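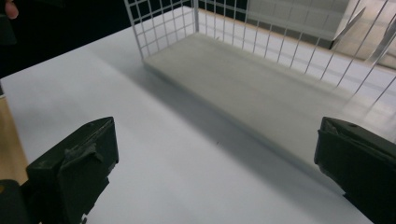
1/ L'Aumônerie Julance, au service des sapeurs-pompiers et des secouristes du district de Plindport depuis 19 ans, ouvre sa campagne d'hiver de soutien spirituel aux équipes de garde. Les informations utiles aux centres de secours et aux paroisses figurent dans les messages qui suivent.

2/ Cette année, 455 livrets de prières seront remis aux personnels qui en ont fait la demande auprès de leur chef de centre. Le livret, de petit format, tient dans la poche d'une veste d'intervention. Il contient des psaumes, des prières brèves pour le départ et le retour de mission, ainsi que quelques pages blanches.

3/ Les textes ont été choisis par la pasteure Hortensia Montoya, aumônière principale. Le Psaume 91 ouvre le recueil, comme dans l'édition précédente. Le Psaume 121 y figure désormais en entier — plusieurs équipes de Drustine nous l'avaient demandé.

4/ « Je lève mes yeux vers les montagnes : d'où me viendra le secours ? » Ce verset a été lu lors de la veillée de l'an dernier à la mémoire des secouristes disparus. Il sera repris en ouverture de la prochaine veillée.

5/ La distribution se fera dans quatre centres : Plindport-Port, Plindport-Hauteurs, Drustine et Cusi. Un aumônier sera présent dans chacun d'eux à la relève du matin et à celle du soir. Les dates sont communiquées directement aux chefs de centre.

6/ La remise d'un livret n'engage à rien. Les agents d'une autre confession, ou sans confession, qui souhaitent un entretien sont reçus dans les mêmes conditions. Les échanges avec un aumônier demeurent confidentiels et ne donnent lieu à aucun compte rendu à la hiérarchie.

7/ Les familles sont également concernées. Une carte portant un verset et le numéro de la permanence sera adressée à 90 foyers ayant perdu un proche en service ou accompagnant un agent en arrêt de longue durée. Pour signaler un changement d'adresse, prière d'écrire au secrétariat.

8/ Le secrétariat est assuré par Forough Ghasemi. Nous remercions les paroisses de transmettre leurs demandes par écrit, en précisant le nom du centre de secours et celui de la personne à contacter. Les demandes collectives sont traitées en premier.

9/ La veillée annuelle se tiendra en décembre au temple de Cusi. Elle comprendra la lecture des noms, un temps de silence et la bénédiction des équipes de nuit. Les agents en tenue y sont les bienvenus, y compris pour une partie seulement de l'office. Des places sont réservées aux familles au premier rang.

10/ Les chorales souhaitant participer peuvent s'inscrire auprès de leur paroisse. Le chant d'entrée et le chant d'envoi sont déjà arrêtés. Une répétition commune est prévue l'après-midi même — les partitions seront envoyées avec la confirmation.

11/ Les dons destinés à l'impression des livrets peuvent être déposés dans les paroisses partenaires, sous enveloppe portant la mention « Livrets Julance ». Un reçu est délivré sur demande.

12/ « L'Éternel gardera ton départ et ton arrivée. » Nous invitons les communautés du district à porter dans la prière celles et ceux qui prennent leur garde ce soir, ainsi que leurs proches.

Aumônerie Julance, Plindport, le 11/9/23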